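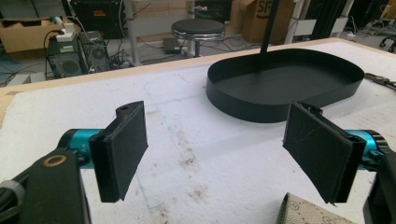
The Ilmont Automation Laboratory opened its doors to partners, neighboring schools and members of the public on a Friday afternoon in August 2019, its first such event since moving to the ground floor of the Vachon Building. Visitors were received in small groups and taken through the manual demonstration area, where staff use hand-held grippers to carry out tasks that a robot will later be asked to learn. Most of the work on view was done on a tabletop covered in white material, marked with blue pen lines and well scuffed in the middle, with an oval tray toward one side and a patterned fabric item near the operator. Several guests remarked that they had expected something larger. The laboratory has found that a plain table suits the work very well, and the same type of station has been in use there since the start of the present program.

Attendance over the afternoon came to 59, including a party of teachers from the Drastgate district and two representatives of the Brikivov Foundation, whose grant supports the laboratory's training activities. The program was arranged by Emiliano Olvera, Head of Demonstrations, with the assistance of the building services office.

In his welcoming remarks, Mr. Olvera described the purpose of the manual station. A robot arm can be programmed step by step to move an item from one place to another, and for many factory tasks this remains the best method. Soft items are more difficult. A pouch or a folded cloth changes shape each time it is touched, and a fixed set of motions will often fail on the second attempt. The laboratory's approach is to have a person perform the task many times with grippers of the same general design as those fitted to a robot, and to record each attempt. The recordings are then used to train the control software.

Guests were shown the procedure from beginning to end. The operator takes a seat, picks up one gripper in each hand, brings both to their starting positions and waits for a signal from a colleague at the recording computer. The task is then performed at an even pace. When it is complete, the grippers return to their starting positions and the recording is closed. A colleague enters a short note on the attempt, the items are set out again in a new arrangement, and the next attempt begins. On an ordinary working day a trained operator will complete more than 400 attempts across the morning and afternoon sessions.

Questions from the floor were numerous. One of the Drastgate teachers asked why the finger pads were made of such a simple shape. Apostolos Athanasiadis, who leads mechanical design at the laboratory, replied that flat pads are easy to print, easy to replace and easy to describe in software. A pad that has become too worn can be changed in a few minutes with a screwdriver. His group tested curved and ribbed designs in July and will report on them in the winter issue of this newsletter.
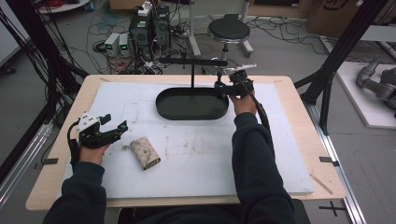
A second question concerned the strain on the operator's arms and wrists. Mr. Athanasiadis acknowledged that this had been a matter of concern in the early months of the program. Sessions are now limited in length, operators change places at regular intervals, and the height of the chair is set for each person before work begins. The weight of the grippers has also been brought down over 3 successive versions. A lighter cable is under review, although no decision has been made, and the laboratory would prefer to complete the current set of recordings with the equipment unchanged.

Visitors also wished to know how attempts that go wrong are handled. Mr. Olvera explained that these are kept. An item that slips and is picked up again can be of real use in training, provided the recovery is clean and the note is accurate. Recordings are set aside only when a sensor has lost its signal or when the operator has stopped before the end of the task.

Guests aged sixteen and over were then invited to try the station for themselves, under supervision. The exercise was to lift a fabric pouch, carry it across the board and place it in the tray, using both grippers. Those taking part found it considerably harder than it had looked. The most common difficulty was in judging how far the jaws had closed, as the hand receives little sense of pressure through the handles. Operators new to the laboratory report the same thing, and practice sessions for new staff are planned with this in mind. No recordings made by visitors have been retained.

The afternoon closed with refreshments in the Vachon Building lobby, where printed material on apprenticeships and student placements was available. The laboratory expects to offer 2 placements in the coming academic year, one in mechanical design and one in data preparation. Applicants should have completed at least one year of college study in a related field. Previous experience with robots is not required. Application forms may be obtained from the front office and should be returned with a letter of reference from a teacher or employer.

Following requests from several guests, the laboratory has agreed to offer a shorter version of the tour to school groups during the fall term. Groups will be limited in size so that every student has a clear view of the table, and one teacher must remain with the group throughout. Schools wishing to reserve a place should write to Mr. Olvera at the laboratory, giving the age of the students, the number expected and any access needs. Visitors are asked to keep to the marked walkways, as there are cables on the floor in the working areas, and to leave bags and coats in the lobby.

The Director thanks all staff who gave their time to the event, and the Brikivov Foundation for its continued support. Comment cards left in the lobby have been collected and will be discussed at the next staff meeting. Guests who did not have the opportunity to complete a card may send their comments to the front office by mail.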